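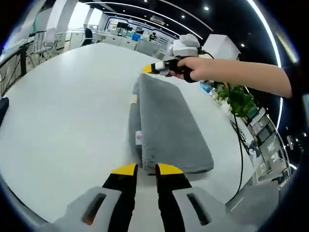

Briltton has opened orders for the Bedo hand-held gripper kit, a two-unit set for recording two-handed manipulation without a robot arm in the loop. The kit is sold for cloth work first, with rigid parts to follow. Each unit has a pair of black fingers with yellow tips, and the yellow stands out well against charcoal toweling, so the contact point can be picked out by eye when clips are checked. The housings are light gray and white. A cable loops away from the unit across the table, and buyers should plan its route before fixing a work surface in place. A wide table helps.

The set is priced at 759 dollars and includes two grippers, 3 spare tip pairs and a wrist strap for each hand. Export to the Barasa labeling tool is included for the first 30 days. After that, Barasa needs its own license.
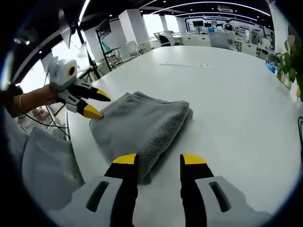
Clulcombe Automation Notes | Issue 30 | Page 2

Towels are a fair test for a product of this type. A folded towel is thick in one direction and soft in all of them, and the layers at the edge seldom line up. An operator has to choose between taking the top layer and taking the whole stack, and the opening of the jaws matters more than the force. Bedo fingers spread wide enough to approach a thick fold from either side. The trigger travel is long, which slows the first few sessions and makes partial closing easier later.

Two points for anyone comparing kits. The tips are a wear item and should be replaced as a pair. The view from a unit is very wide, so straight table edges come out curved in the recording; Barasa can correct this on export, but the setting is off by default.

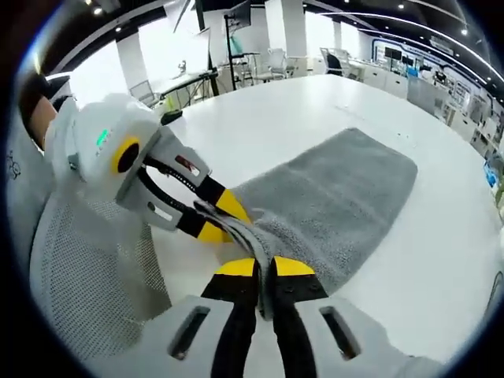
Both units on the gathered end of a gray towel.

Orders placed from 07/09/2023 ship with the revised cable clip. Owners of the earlier clip can request the new part from Briltton at no charge. A left-handed trigger is planned for March, with no price set. Clulcombe readers who want the loan set should reply to this newsletter with a shipping address and the type of cloth they intend to use.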